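Ticket: Wrong chews in subscription box, second month
Shop: Favham Pet Supply
Status: Open, waiting for warehouse
Opened by: Dayana Muñoz

Hello, I write again about my dog's monthly box. I ordered the Gullia salmon chews, the 200 gram bag, and on Tuesday I received the chicken ones. In August it was the same mistake. My dog cannot eat chicken, he scratches his ears until they are red. The packing slip in the box says salmon, so I think the error is in the packing and not in my order.

I did already these things: I checked the order page, I removed the chicken chews from my favorites, and I saved the subscription again. The page still shows salmon.

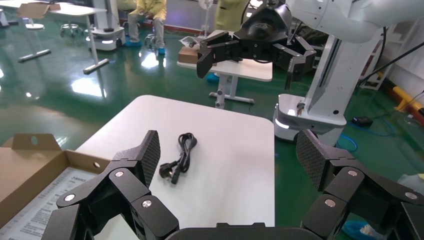 The bag was not opened and I can send it back, but I don't want to pay the postage a second time. Please tell me also if the salmon recipe is still made — one bag lasts us a month and I have only a few pieces left.

Reply from Wilmer Lozano, Favham support
Hi Dayana, sorry for this. Your order is correct on our side. The two bags sit next to each other at the Lindton warehouse, bins 45 and 80, and I suspect the bin label was swapped. I asked Jeptoo Laizer to check it. Salmon is still made. A prepaid return label is in your email.

Reply from Dayana Muñoz
Thank you, the label arrived. Please do not ship the next box before the bin is checked.

Note from Jeptoo Laizer, 4:15 pm
Bin 45 had the chicken stock under the salmon label. Moved and relabeled. Replacement bag to go out with tomorrow's truck, subscription on hold until customer confirms.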